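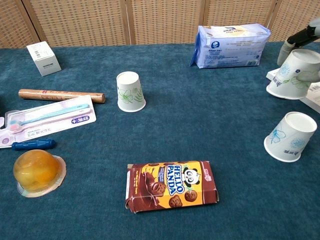
Items on the teal table, woven screen behind

Ticket: Illow reading app – book summaries showing under the wrong titles
Status: open, waiting on publisher feed
Last updated: Saturday, 14:25

Reported by the Cardoso book club. The summary for the novel "Grarnia" is the blurb for a cookery title. Two reader reviews have moved with it, so the star rating is wrong as well.

Checked on the web version and on a tablet. Same result on both. Signing out and back in makes no difference.

Looked at the May import from Civley. The file has over 600 titles. 14 of them share an ISBN with another edition, and the import keeps whichever summary comes last. Hardbacks are fine – only paperbacks and audiobooks are affected.

Corrected 3 by hand, Grarnia included. Two held. The audiobook went back to the wrong text after the overnight sync, so hand edits on audiobooks are not being locked.

Turned off the sync for the affected titles. Reviews posted in the meantime will still save but won't show on the book page.

To do:
– ask Civley for a fresh file with separate ISBNs
– move the two reviews back
– check series order, book two is listed before book one

Reader asked if her reading notes are safe. They are stored separately and have not changed.

3 comments · 0 shares

We use cookies to remember your settings. Accept | Manage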